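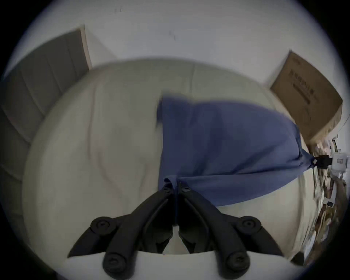

Can cracking your knuckles give you bad joints when you grow up?

Doctors who have looked into it haven't found good proof that it does. Plenty of grown-ups will still tell you it's a fact, so let's see what they have to go on.

First, the noise. A knuckle is a joint, the place where two bones meet. The bones are wrapped in a kind of bag filled with slippery fluid, and the fluid has gas mixed into it, a bit like soda. When you pull on the finger, the space inside gets bigger and a bubble forms. Most scientists link the pop to that bubble, but they still argue over how it makes the sound. Be a little careful with anyone who says they know for sure.

So where did the warning come from? Maybe from people who hated the noise! Wim Wouters, a retired hand doctor in Vulatthorpe, heard it from his grandmother, who also told him that carrots would let him see in the dark. He believed both until he was 12.

"Ask how they know," he tells children who come to his talks. "If the answer is 'everybody knows,' ask again."

Try that on this one. Say your uncle cracked his knuckles and now his hands hurt. Does that prove it? Lots of people get sore hands when they are older, and many of them never cracked a knuckle. One uncle can't tell you much. You would need to compare a big group of crackers with a big group of non-crackers. Doctors have done this, and the crackers did not seem to have more arthritis (that's the word for sore, swollen joints). Some of those studies were small, though, so it's fair to want more.

What about the creams and gadgets that promise "stronger joints"? Ask the same thing. Who tested it? Was it the company selling it? A smiling person on a box is not a test.

One more thing. A pop should not hurt. If a finger is swollen, painful or won't bend – or got bent the wrong way in a ball game – tell a grown-up and have it looked at. And don't crack anybody else's fingers for them, even if they ask.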